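Irkedari Crossing Tender Records
Data card, release 7
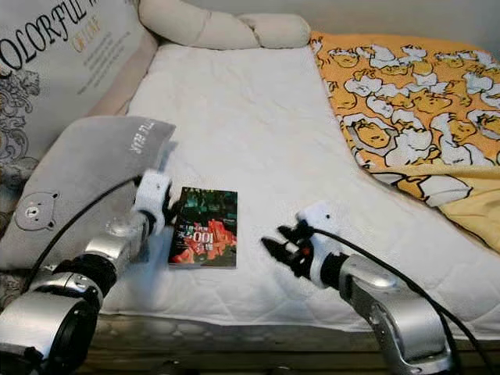 Paperback with a dark cover on a white quilted mattress pad.

Summary

Irkedari is a collection of public tender notices and award records for road and foot bridges, ferry slips and causeways. Each row is one notice. The release holds 1,580 notices covering 300 separate crossings, with links between a notice and any later notice that corrects, extends or cancels it.

The collection was built to study the time between a funding announcement and a signed construction contract. It does not cover the building period itself.

Maintainers

Edith Sánchez - schema, releases
Yhon Betancur - collection scripts
Yurani Huaranga - linking and review

Files

notices.csv - one row per notice
crossings.csv - one row per crossing
links.csv - pairs of notice IDs with a link type
sources.csv - publisher, retrieval method, language
CHANGES.txt - differences from the previous release

All files are UTF-8, comma separated, with a header row. Empty fields mean the value was not stated in the notice. A zero is a real zero.

Main fields in notices.csv

notice_id: stable across releases. IDs of withdrawn rows are not reused.
crossing_id: joins to crossings.csv.
stage: one of planned, open, corrected, extended, awarded, cancelled.
published: date the notice first appeared at the source.
deadline: last date for bids, as stated. Corrected deadlines are on the correcting notice only.
value_low, value_high: contract value in the original currency. Where one figure is given, both fields hold it.
span_m: total length in meters. Filled only when the notice gives it.
movable: yes, no or empty. Swing, lift and rolling spans all count as yes.

Collection

Notices were pulled from source sites by the Jetar scripts and stored as plain text before parsing. Scanned notices were typed in by hand. Two people read each typed notice, and Afiq Hidayat settled the cases where they disagreed.

Linking was done in two passes. The first matches reference numbers. The second compares titles and place names, and every match from that pass was checked by a person. 700 notices have at least one link.

Known problems

- Place names near a border may appear in two languages. crossings.csv keeps both, but the search key uses only the first.
- Joint projects with two funding bodies are sometimes published twice with different values. Both rows are kept and joined with link type "twin". Drop one before summing.
- Early market notices are coded as planned. Some publishers do not issue them, so a missing planned row says nothing about how a project was run.
- Values are not adjusted for inflation or sales tax.
- The Han parser reads day and month in the wrong order for one publisher. Rows fixed by hand have date_fixed set to 1. A parser fix is due in March.

Use

Suitable for timing studies, for checking a single project's notice history, and for testing text extraction on procurement documents. Do not use it to rank contractors. Losing bids are recorded too unevenly for that.

Personal contact details printed in notices were removed before release. Report any that remain and the row will be pulled.

Hosting and citation

Files are hosted by Cliladow. Cite as: Sánchez, Betancur, Huaranga, Irkedari Crossing Tender Records, release 7.

Last updated: February 20, 2026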